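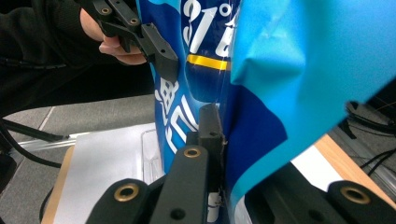

Blue plastic snack bag with a bright yellow stripe.

HODUTLEY SNACK SWAP COMES BACK THIS FEBRUARY, AND WE WANT YOUR CRISPS

Hello from all of us at the Hodutley Snack Swap! I'm Elīna Mets, I run the thing, and I'm very pleased to say we're back at Lellska Hall this February, doors at 10 in the morning (tea urn on from half past nine, if you're the early sort).

If you missed last year, it's dead simple. You bring sealed snacks from wherever you've been, or wherever your family's from, or just the odd shop you like, and you swap them for somebody else's. One packet in, one packet out. We had 586 people through the door last time and I came home with more seaweed crackers than I can fit in the cupboard -- no complaints.
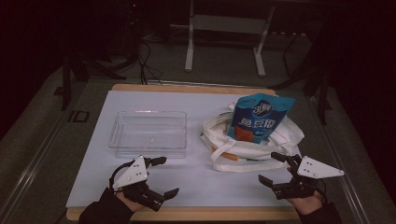

A blue snack package in a white cloth tote, beside a clear plastic tray.

New this year is a tasting table run by Rami Zein, with savoury things in the morning and sweet after lunch. Brunello Mancuso is doing his liquorice talk again, by popular demand (mostly mine!). And our friends at the Nseir bakery are sending sesame biscuits, so come hungry.

"I've been saving packets since the summer," says Hadi Tarawneh, who looks after the swap tables. "My wife would like the shelf back."
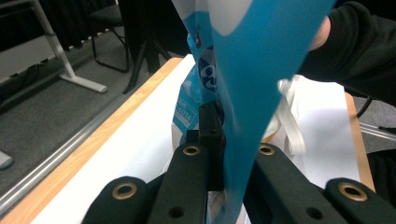
Entry is £3, under-fives free, and every penny goes to the Climen food cupboard. We raised £1000 last year and I'd dearly love to hit £3000 this time, so do bring a friend, or your whole street.

Please check your dates before you come, and keep anything with nuts in a separate bag -- there's a nut table by the side door. Nothing home-made on the swap tables, sorry.

Press and stallholders: please ask for Martti Rantala at Lellska Hall, any weekday before 4 in the afternoon.

ENDS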